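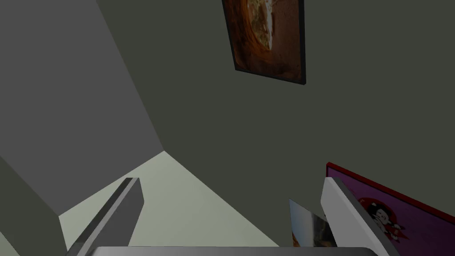 Figure 4. Simulated wrist view with the gripper open; two framed pictures hang on the darker wall.

3.2 Rehearsing in simulation

Before the Guvden arm moves on its bench at Zudidwood, our shared workshop, we run each motion in a simulated room. We were delighted by how much this taught us! The steep wrist view in Figure 4 has both fingers in sight, and a small glossy card stands partly behind the right one. Overlap of this kind is what we wanted to study, so we rendered 2592 views from 9 starting poses and kept the flat, even lighting throughout. Flikness, our home-built planner, reads the views directly. We had it running in September on a secondhand laptop, and adding a new wall picture is a pleasantly quick job.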